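Subject: Re: Storage of small fasteners in the shared workshop

Dear list members,

Thank you for the comments received on the proposed storage rules. The points raised are answered after the quoted message.

Hanane El Khatib wrote:
> The drawer units at Skanside hold 423 fasteners that have never
> been sorted by size. May sections keep their own boxes, or must
> everything go back to the central cabinet?

Sections may keep their own boxes, provided that each is a compartment organizer with a lid. Open trays and paper cups are to be withdrawn by the end of January. Sorting should be done on a plain, light-colored surface, where a single nut is easily noticed.

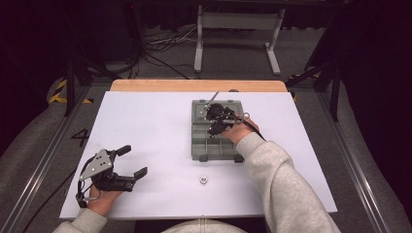 Compartment organizer and metal nut on a white board.

Each compartment is to hold one size only. Around 100 pieces per box is a reasonable limit for the smaller sizes, and heavier items belong in the Ulten cabinet. Labels should be placed on the outside of the body, as the lid may be turned away from the reader when the box is in use. Before a box is returned to the shelf, the person responsible should open the lid fully, check the dividers, and close both latches.

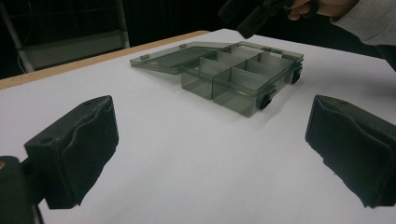 Xiaoyan Zou asks that washers be given a separate box in every section, as they slide under the dividers in the older organizers and end up mixed with the nuts. The Wirnik section already does this and keeps 2 boxes side by side.

The request is accepted and will be added to the rules as item 7. Sections needing additional organizers should write to the stores office with the quantity required and the shelf location.

Respectfully,
Stores Office, Yao Building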